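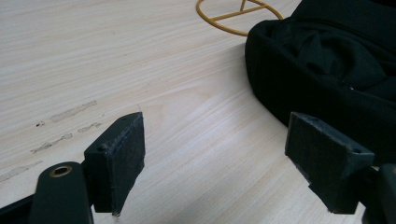

Good news for anybody who's been missing the Saturday-style soup lunches at Masilance — they're coming back! I ran into Jingyi Zeng outside the bakery and she told me the kitchen has finally passed its inspection, after being shut since October for new pipes.

The first lunch is at noon on Dec 19, 2019, in the big room upstairs. There are 88 seats this time (two more tables than before, hooray) and a bowl with bread is still four dollars. Kids eat free, same as always.

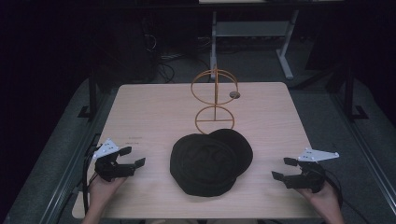

*1 min read*

Baltasar Sotomayor is back at the stove, and yes, I asked, he's making the squash one. He wants to try a lentil soup from his aunt's cookbook too, but he's still fighting with the recipe, which feeds 10 and doesn't seem to like being made any bigger.

The pipes cost $2653, and nearly all of it came from the fall bake sale and a gift from D'Amico, the hardware store on the corner. I bought way too many lemon bars at that sale, so I'm taking a little credit here.

Parking behind the building is still torn up, so use the lot on Stameck Street and walk over — it's a couple of minutes, tops. If you'd like to bring a dessert, leave your name at the front desk so we don't end up with six pumpkin pies again. Doors open at 11:30, and I'll be the one already in line.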